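We use cookies to make this site work. Accept all | Manage settings

Ulirbridge Allotment Association
Minutes of the autumn general meeting, held in the Bramwell Room
28 November 2021 | Posted by the minutes secretary
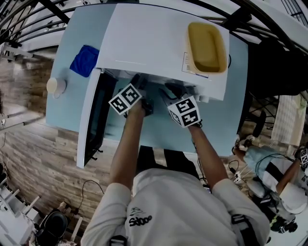 Will plot rents go up next year?
Rents stay as they are until the water question is settled, and any rise after that has to come back to a full meeting.

1. Minutes of the last meeting
Agreed, with one correction. The previous minutes said the bottom gate had been "repaired". Several members pointed out that it had been tied up with blue rope. The wording was changed to "made to close".

2. Water supply
The chair reported that the bill for the half year to October came to £888. The same period last year cost £433. The water company has been asked to explain this and has sent a leaflet on saving water in the bathroom.

The chair's view was that there is a leak between the road and the top trough. A member from the lower plots asked what this was based on. The chair said the ground by the hedge was soft. The member said the ground by the hedge had been soft for as long as they had held a plot, including the years when the bill was low.

Hondine, the drainage firm, has offered to trace the pipe and give a written report for £700. The quote doesn't cover digging, mending anything, or a second visit. It was asked whether we would get the money back if no leak was found. The quote says nothing on this. The secretary is to ask, and to get the reply in writing.

It was suggested that hoses left running overnight might explain the whole thing. This was not well received by those who use hoses. Meter readings will be taken last thing at night and first thing in the morning for a fortnight before any money is spent. Readings to go in the book in the shed, in pen.

3. The Bredeck compost scheme
A letter was read out from Bredeck, who would like to put two large compost bays on the spare ground by the car park. They would fill them with green waste from gardens in the town and let members take the finished compost free of charge.

Points raised:
- The letter says the compost will be "of high quality". It doesn't say who checks.
- Bindweed. No answer in the letter.
- Lorries on the track, which is already bad after rain.
- What happens to the bays if Bredeck loses interest. Members with long memories mentioned the wormery.

Others felt we were being offered something for nothing and ought to be more gracious about it. One plot holder had used the Bredeck compost at another site and found it perfectly good for potatoes, though there was a fair bit of plastic in it. Asked how much was a fair bit, they said enough to notice.

Vote put off to the spring meeting. Bredeck to be asked for a trial load, delivered by the gate and left for anyone to look through.

4. Empty plots
The secretary reported a long waiting list. It was asked how many on the list still want a plot, as some names have been on it for years. Not known. The secretary will write to everyone on it and take off those who don't reply by the spring.

The proposal to split full plots into halves when they come free was carried, with several against. Those against wished it noted that half plots were tried before and the paths ended up wider than the beds.

5. Spring show
The new scoring sheet for onions was discussed at some length. No change was agreed. The old sheet will be used, as everyone can at least read it.

6. Any other business
The shed padlock is stiff. Oil has been tried.
A request for a noticeboard at the lower gate was turned down on cost. A member offered to make one from scrap and was told to go ahead so long as it's put up straight.
Bonfires: the rule has not changed. It was read out again.

The date of the spring meeting will go up on the shed door once the room is booked.

Recent items
- Seed order forms: final call
- Water to be turned off for winter
- Rats: what we know so far
- Minutes of the summer meeting (corrected)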